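Learning to bake bread in a cold kitchen

19th October

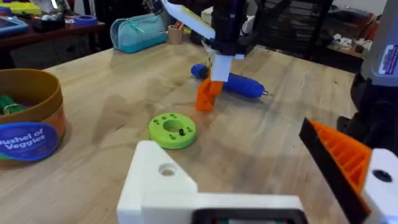 Green ring on the workbench, 3D-printed.

When we moved to Sallside in July I brought my sourdough starter in a jar, between my feet in the car. In the old flat the kitchen was always warm and I never had to think about it. The house here is made of weatherboard and in the morning the kitchen is so cold that the butter does not move under the knife. My first 2 loaves were like bricks. My neighbour was kind and said they had a good flavour.

I come from a country where bread is bought and not made. My mother never baked a loaf in her life, and she laughed at me on the phone when I told her that I get up early to feed flour and water in a jar. So I learned everything from library books, and the books are written for people with warm kitchens. They say "leave until doubled, four hours". In my kitchen after four hours the dough looks at me exactly the same as before.

What changed things was when I stopped reading the clock. I put a rubber band on the jar at the level of the starter, and I wait until it is double above the band, even if it takes the whole day. With the dough I do the same in a straight glass container. I bought it at Kumarasinghe, the grocer near the station, where they also sell the wholemeal flour in big paper bags. It is cheaper than the supermarket and I like the colour of it more.

My recipe now is very plain. I use 500 grams of flour, of which a small part is wholemeal, and 384 grams of water. I know this is a strange number. I began with 350, which was too dry for this flour, and then I added a little more each week and wrote it in my notebook. At 400 the dough was spreading on the tray like a pancake, so I went back a little and stayed there. Salt is ten grams. Starter is two big spoons, and I am not so strict with that.

I mix in the evening after dinner, with my hand, until there is no dry flour. Then I wash the dishes, and when I have finished I fold the dough, four times, from each side to the middle. I do this again before the news and again after. Then it stays on top of the refrigerator under a plate. The top of the refrigerator is the warmest place in the house, apart from the bathroom when somebody has had a shower, and my family did not agree to the bathroom.

In the morning I shape it and put it in a bowl with a floured tea towel. I bake in an old iron pot from the Treka, the second-hand shop beside the post office. The lid does not fit perfectly but it keeps enough steam. Half an hour with the lid on and then a bit less without it, until the crust has the colour of chestnuts. I used to take it out too early, being afraid of burning it. A pale loaf goes soft by lunch.

The last thing I had to learn is to wait before cutting. I am still bad at this. The children want the end piece while it is hot, with butter and honey, and I want it also, so the end piece is usually gone before the loaf is cold.

Next I want to try rye. My neighbour has promised me some caraway seeds from her garden, and I have cleaned a second jar for a rye starter. If anyone reading has made rye bread in a cold house, please write to me how long you let it rise.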